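What I Learned About Pattern in Small Rooms
Design project report, final write-up
Joris Kramer

I picked wallpaper because my nan's hallway in Clutton has 4 different patterns in it and somehow I've always loved it! My question was pretty simple: do busy patterns make a small space feel smaller?

I started with the colour notes Teun Dierckx lent me, then made sample boards with big florals, little vines and plain paint. Big motifs were my favourite straight away – they look bold even when you're standing at the far end of a hall.

Mixing was harder. Large crimson flowers on pale pink can sit next to a fine leafy print, but I'd keep the second one quiet, mostly greens and greys with tiny blossoms.

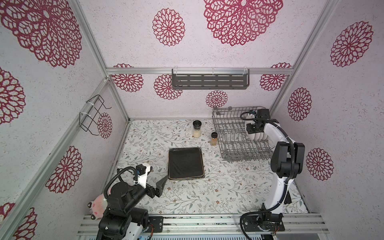
What my classmates thought

I showed the boards to 11 people. Most said the big florals felt cosy (one said "like being inside a teapot"), and the plain board got called boring more than once. Next time I'd test them in a real hallway, and I'd leave a lot more time for the glue.

Shared 40 times | 3 comments

Recent projects
Lekon Street Garden Plan
Building a Better Bird Feeder
The Lambrechts Mill, Then and Now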